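In defence of the floor

Every October I read the same advice about clearing the decks before winter. Buy baskets. Label them. Put a place on everything and everything in it. My friend Carola Hagedorn swears by this and has 57 matching boxes from Hollmann (she told me the number herself, with pride), and I love her dearly, but I couldn't live like that for a week.

I want to stick up for the floor. Specifically the strip of floor that runs along the side of the sofa, where things go when they're on their way to somewhere else. You come in, you've got your hands full, you put it down there. Lovely! It's out of the way of feet, you can see it from the door, and you won't forget you own it. Try saying that about a box on top of a wardrobe.

Mattes Janssen, who shares my views on most things except soup, reckons the trick is to let it build up until it annoys you and then sort the lot in one go. I think he's right. I did mine last Sunday and it took over an hour, mainly from stopping to look at things I'd been walking past for ages.
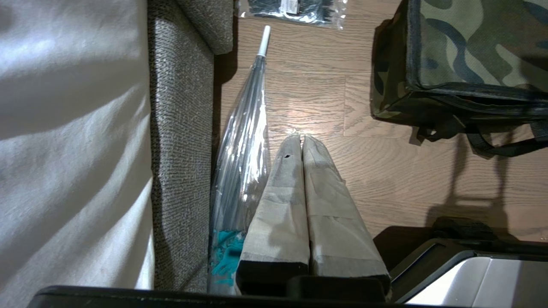 Beside the sofa: an umbrella, a bag of cable ties and two wrapped things.

Take the umbrella. The tidy people would have it in a stand in the hall, and I'd go out without it every single time. The cable ties are the same. I once bought a second bag, and then a third, all because the first was put away "properly" in a drawer.

So keep your baskets, Carola. I'll clear my strip when it bothers me, and by the following weekend there'll be something lying on it again, and I'll know exactly where it is.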